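Flotton bench mat, green, large: review after a season of small metal work

Bought with my own money. Used on a table in a spare room, mostly for sorting, deburring and fitting small stamped parts.

I had been working on a bare tabletop and had scratched it badly enough that something had to go over it. I looked at the Rarance mat first, but the size I wanted was out of stock and the next one up would have hung over the front of the table. The Flotton was the same thickness on paper and shipped in two days.

It came rolled in a cardboard tube and didn't want to lie flat. I put it on the table with books on the corners and left it overnight. Three corners were fine in the morning. The fourth took most of a week and still lifts a little when the room is cold. If you can get one shipped flat, pay extra for it.

The surface has a slight texture. Flat parts stay where you put them, even if you bump the table, and thin parts are still easy to get a fingertip or a tool under. On the bare tabletop I was always chasing strips around with my thumbnail. The green is dark enough that silver parts show up well under a desk lamp, with much less glare than I used to get.

Black parts are harder to see. A little black piece dropped on this mat near the edge of the lamplight can sit there a long time before you find it. I put white paper down for anything small and dark, and for anything I want to keep in order. The mat doesn't cover the full depth of my table, so the paper goes at the back and the mat stays in front as the working area.

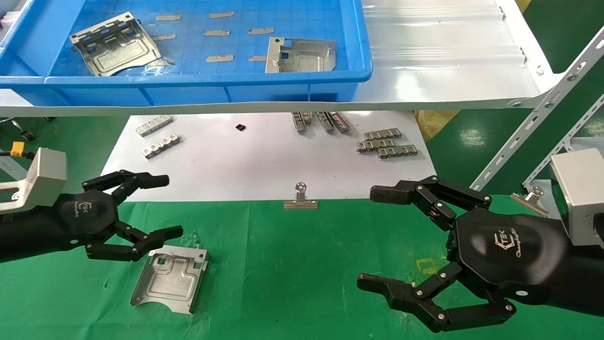
I use binder clips with this setup, the plain silver kind. They're cheap and they hold paper well.

Durability is decent. I've dragged a lot of stamped sheet metal over it, and stamped edges are not kind to anything. There are fine scratches in the area right in front of me and none of them go deep. I trimmed some tape on it with a Kuro knife and the cuts closed up enough that I can't feel them. A scribe is another matter. I leaned on one and it left a pit that hasn't closed.

I do wet sanding on it too, with 400 grit and then 1000. The gray slurry wipes up with a damp rag if you get to it the same evening. Leave it until the next day and you'll need dish soap and a brush. Light oil wipes off. Layout marker does not come off completely, at least not with anything I had in the house, and I tried alcohol and a melamine sponge.

It is not a heat mat. The packaging says so in small type on the back. I do my soldering on a separate silicone pad.

It smelled strongly of rubber for the first two weeks. I had the window open in November because of it. The smell is gone now unless you put your nose to it.

I also have an older Sakai mat in the garage, which is thinner and harder. The Sakai is better for straight knife work because the blade doesn't sink in. The Flotton is better for assembly because it's quieter and parts don't bounce as much when you drop them. If I could only keep one for metal parts it would be the Flotton.

I paid 40 dollars. That's a lot for a sheet of rubbery plastic, and I'd have been happier at 30, but I haven't added a scratch to the table since.

Good: grip, color for bright metal parts, easy to wipe down
Bad: ships rolled, smell, marker stains, dark parts disappear on it

Four stars out of five. I'd buy it again in the same size.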